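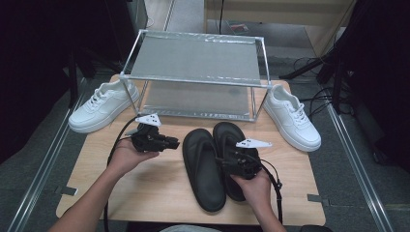 양손 그리퍼로 신발 정리 작업 중. 슬리퍼 끈 잡는 게 은근히 어렵다.

요즘 제 하루는 그리퍼 손보기로 시작해서 그리퍼 손보기로 끝나요ㅎㅎ 손에 쥐고 쓰는 물건이라 막 다루게 되는데, 그러다 보니 손가락 패드가 제일 먼저 상하더라고요. 특히 신발 작업! 밑창이랑 안감에 계속 비벼대니까 윗모서리가 너덜너덜해집니다. 저는 패드 교체 주기를 400회로 잡아놨는데, 지난번 세트는 334회에서 그냥 갈아버렸어요. 모서리 부스러기가 신발 안에 떨어지는 게 영 신경 쓰여서요.

교체 순서는 별거 없어요. 케이블부터 빼고, 패드 나사 풀고, 새 패드 끼우고, 양쪽 높이 맞추고. 근데 이 높이 맞추는 게 진짜 귀찮습니다... 한쪽이 살짝만 높아도 얇은 끈을 집을 때 비스듬히 물려서 쏙 빠져버려요.

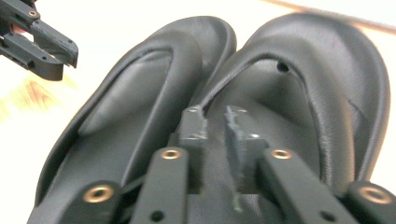 그리고 나사 조일 때 힘 주지 마세요. 황동 인서트가 플라스틱에 박혀 있는 구조라 세게 돌리면 인서트째 헛돌아요. 저는 작년 12월에 한 번 해먹고 팔 부품을 통째로 다시 뽑았습니다 ㅠㅠ 지태양 님이 짧은 드라이버를 쓰라고 알려준 뒤로는 아직 무사해요. 손잡이가 짧으니까 힘이 덜 들어가거든요.

마커판도 패드 갈 때 같이 봅니다. 흔들어서 덜걱거리면 다시 조이고, 점 위에 손자국 있으면 마른 천으로 닦고요. 케이블은 테이블 양옆으로 늘어뜨려 두는 게 팔 움직이기 편했어요.

다음 글에는 패드 출력 설정을 올려볼게요. 채움 밀도를 바꿔서 3세트 뽑아놨는데 아직 하나밖에 못 써봤어요!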